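The pitch to the packing floor at Cernano was that the arm would take the dull part. Staff in the Sastthorpe plant were told this in September, over coffee, by a manager who had not packed a box himself in years. The dull part was sorting: children's building blocks by shape and color, 2,622 sets on a good shift, dropped into trays by people who could do it while talking about something else.

Khang Nông has worked the line for 11 years. He now spends his mornings in what used to be the sample room, setting pieces on a board so that an arm can practice moving them. He puts out the stars, the cylinders, the cube. The arm nudges them to one side. He puts them back.

"I asked if this was a promotion," he says. "They said it was an opportunity."

The pay is the same. What has changed is the pace, and who sets it. On the old line a quick packer could get ahead and take a breather. In the sample room the software decides when a run begins, and Nông waits for it, sometimes for a minute, sometimes for ten. He isn't supposed to leave. He has started bringing a newspaper.
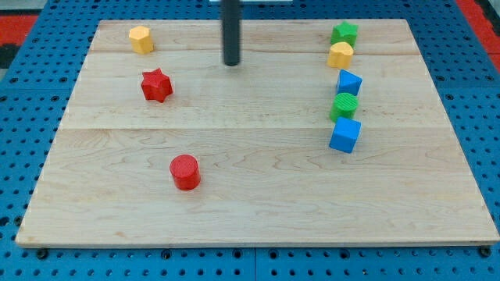 Work & Machines

The pieces are the same solid colors the company sells: red, yellow, green, blue. A hexagon, a heart, a triangle. A packer tells them apart by touch. The arm, which ends in a plain dark rod with no fingers, has to push things where it wants them, and on the morning I visited it pushed a good many of them where it didn't.

The company that supplies the system, Namville, calls this stage "shared learning." It is hard to see what the staff are learning. Management has a figure it likes, 1,080 successful moves in one day, and repeats it often. I asked how many attempts that took and was promised an answer by email. It hasn't come.

None of this means the thing will fail. Machines that looked silly in a back room have emptied factories before, and the people on the packing floor know it. There were 32 of them when the trial was announced. No one has been let go, but two who left over the winter were not replaced, and the remaining packers cover those places between them. The savings have arrived ahead of the robot.

Ông, the consultancy hired to manage the change, has run workshops on "moving up the value chain." Nông went to the first one. He was given a folder and a pen - the pen was good, he says - and asked to list his transferable skills. He wrote down sorting.

The next review is due before the holiday orders start. Until then he will be in by seven, setting out blocks.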